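Questions about the shared desks and the supply corner

Updated August 2025

These are the questions which people send us most often about the desks at Hultcombe. I tried to answer them in the same order as you meet the problem: first the desk, then the things on it, then the end of your visit. If your question is missing, write it on the sheet next to the door and I will add it.

## Which desk can I use?

Any desk without a name card. The desks with a name card are rented by the month, and the person may come at any hour, also late in the evening. Please do not sit there "only for ten minutes". We had this discussion many times already.

## Can I reserve a desk?

Yes, for a half day or a full day. You write your name in the booking book in the hallway. A booking made by telephone is also good, but it counts only when one of us has written it in the book.

If you are more than 30 minutes late and you did not call, the desk is free for other people.

## How do I clean the marble-patterned tabletops?

With a soft cloth and a little dish soap in warm water. After this, go over it one time with a dry cloth. Please don't use the scouring side of the sponge. Don't use vinegar either, and no glass cleaner.

For glue, wait until it is fully hard and then push it off slowly with a plastic card. An old bus card works very well. If you try to wipe the glue when it is still soft, it becomes a big thin stain and you will need much more time.

## And marks from a pen?

Ballpoint goes away with soap if you do it on the same day. For permanent marker, please ask us first. We keep a bottle for this in the locked cabinet, and it is better when one of us does it.

## Can I cut paper directly on the desk?

No. Take a cutting mat from the rack. There are 2 large mats and they must go back flat, not rolled. A mat which was rolled once never lies properly again, and then the ruler moves when you cut.

Scissors you can use everywhere, of course.

## What may I take from the supply corner?

Tape, paper clips, rubber bands, pencils and scrap paper are included in your desk price. Notebooks, envelopes and colored card you have to pay. The prices are on the inside of the cabinet door.

The printer paper is counted separately. Each monthly member has 700 sheets per year. It sounds like a lot, but some people finish it before November, so please look at your number from time to time. If you need more, you can buy a pack from us or bring your own paper. When you bring your own, normal weight only. The McKinnon printer does not like thick paper and it stops in the middle.

## The tape is lost again. Where do I find it?

Look first on the desk where somebody was wrapping or gluing. Tape rolls have their place in the second drawer, lying flat, with the end folded over by a small piece so that the next person can find it. I know the folding wastes a little tape. I prefer this to scratching with a fingernail for five minutes.

If the drawer is really empty, there are new rolls in the box called Belenon (this is only the name of the shop where we bought them, the box has no other meaning).

## May I leave my notebook here overnight?

Not on the open desks. You can put it in a locker, or in the tray for daily guests if you come back the next morning. Please write your name inside the cover. Many of our members buy similar notebooks, and a color alone does not help us to know whose it is.

## What do you do with notebooks which are left behind?

We keep them in the lost and found for 47 days. This number has a history. At the beginning it was one month, then a lady came back from a long trip and her recipe notes were gone already, and it was a very sad conversation. So we made it longer, to fit with her trip, and it stayed like this.

We do not read inside. Clifford Nguyen opens only the first page to look for a name or a telephone number. If he finds one, he calls one time and leaves a message.

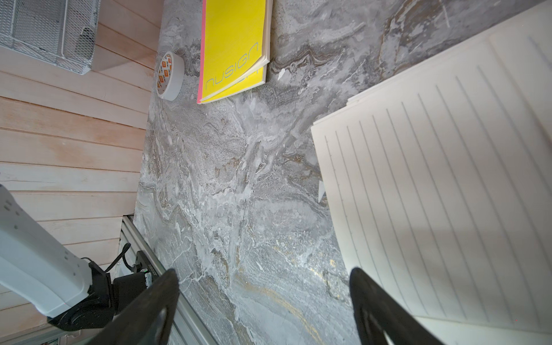

## Where do small paper scraps go?

In the paper bin under the window, also the very small ones. It is easiest to push them together with the side of your hand and let them fall over the edge of the desk into the bin. Please don't brush them to the floor, they go between the boards and the vacuum cleaner does not take them out.

Paper with tape on it goes in the normal trash. Receipts also.

## What are the wire baskets for?

For things which you are using now and which would be in your way on the desk. Take one, fill it, and empty it before you go home. They are not for trash and not for food. When I find a basket with things in it in the evening, I put everything in the lost and found.

## Is there a checklist for the end of the day?

A short one:

- Close your notebooks and take them with you
- Tape, scissors and ruler back in the drawer
- Scraps in the paper bin
- Wipe the tabletop
- Empty your basket and return it
- Lamp off

It takes less time than waiting for the elevator.

## Can I bring my own lamp or chair?

Lamp yes, if the cable is in good condition. Chair no, we have no space to store it. If your back has problems, ask for the Brirka chair, which can be set higher than the others. There is only one, so please tell us the day before.

## Something is broken. Do I have to pay?

If you tell us, normally no. Things are used by many hands and they break. Put it on the shelf by the sink with a note what happened, so we don't put it back in the drawer by mistake.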